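Dellemura writing table, bought in April, reviewed 26 July 2018

I'd read a lot of happy reviews of this table before I ordered one, and most of them had been written within a week of the box arriving. So I waited. It cost 125 pounds from Seltau plus 20 for delivery, and the shop page says the top is tested to "1,000 wipes", whatever a wipe is when it's at home.

Putting it together took most of an evening. The leg bolts are fine. The brackets under the drawer are not - two of the holes didn't line up and I had to open them out with a drill. Wenjie Tan, who has the same table in the smaller size, had the same trouble and sent hers back. Seltau charged her for collection, which I'd call cheeky.

It does stand level, I'll give it that. The drawer sticks if you put anything heavier than paper in it. The cable hole is too small for a British plug, so you end up feeding everything through from the wrong end.
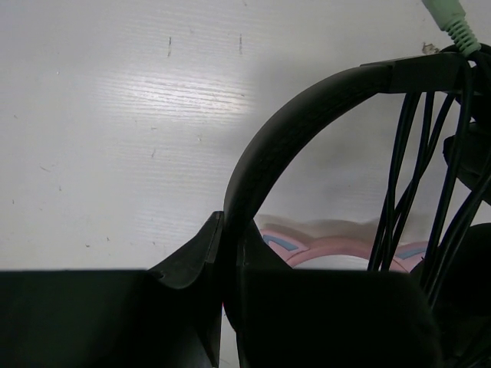
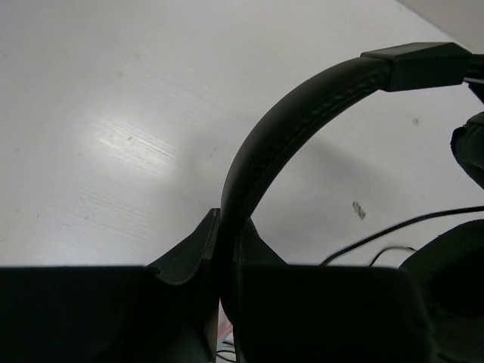
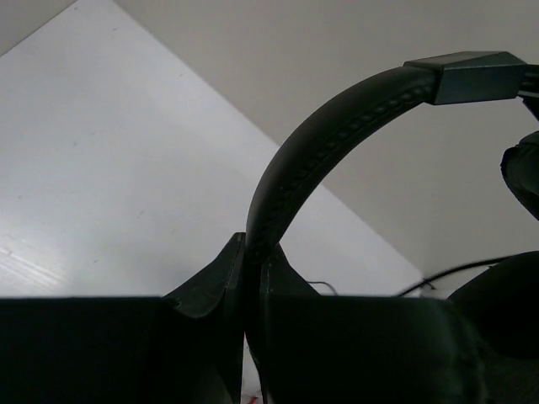 My real quarrel is with the word "scratchproof" in the advert. Mine is used for letters, a laptop and the odd cup of tea, and I don't let anyone near it with a craft knife. A pale top shows up every mark, and in a low light you get glare as well. The first picture has a couple of short dark marks and a scatter of specks on a pale surface, and that's the sort of thing I mean. I tried the Givik cleaning paste at 49 pence a sachet and saw no difference at all.

Would I buy it again? At 125, no. The Kiss table my sister has is uglier but the drawer opens. If Seltau drops the price and sorts out those brackets I might think about the smaller one for the spare room.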